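3.2 Recording of demonstrations

The examples used for training were recorded by people and not by the robot itself. Each operator wore a head-mounted camera and held one gripper in each hand. The grippers have the same jaw shape as those on our two-arm platform, so that a grasp which works in the hand should in principle also work on the arm. Cubes printed with square markers are fixed to the gripper bodies, and from these we recover the position of each gripper with respect to the camera. In earlier trials at Holloway we used only the motion sensors inside the grippers, but the drift over a long session was too large for our purpose.

The tasks were short and took place on a table. The operator picked up one object, moved it to a new place on the cloth and released it, then brought both grippers back to the near edge. We chose objects that differ in stiffness and in height, and we did not fix their starting positions. The cloth carries a printed grid of dark blue lines on white. It gives the tracker many straight edges, and it also allowed us to check the lens correction by eye before every session (Figure 4).
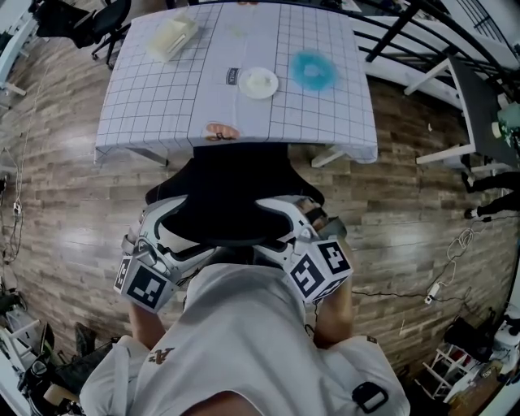
Figure 4. Recording with two hand-held grippers, seen from the head-mounted camera before lens correction.

Valtteri Hirvonen objected, when he read an early version of this section, that a grid cloth makes the tracking look better than it would be in an ordinary kitchen or office, and that a policy trained only on such a surface may learn to depend on it. We think the objection is a fair one. For this reason 122 of the demonstrations were recorded again on a plain table top, and they are kept apart as a test set. The results on this set are given in Section 5.

In total we collected 1,654 demonstrations from 35 operators. Of these, 591 were removed. The most common cause was that one marker cube left the view of the camera for longer than half a second, usually when the operator looked up or held one forearm very close to the body. Other recordings were removed when an object fell from the table, or when the operator touched it with the fingers instead of the gripper. We did not remove slow or hesitant demonstrations – a second attempt at a grasp is useful to the learner, and we wanted to keep it.

The labels were written by Mehwish Hashmi and Arlo Alcantara, who worked separately on the same recordings. Each label gives the moment of first contact, the moment of release and the hand that was used. Where the two labels for contact differed by more than five images, the recording was viewed again by both and a common value was agreed. Differences were most frequent for soft objects, where the jaws close for some time before the object begins to move.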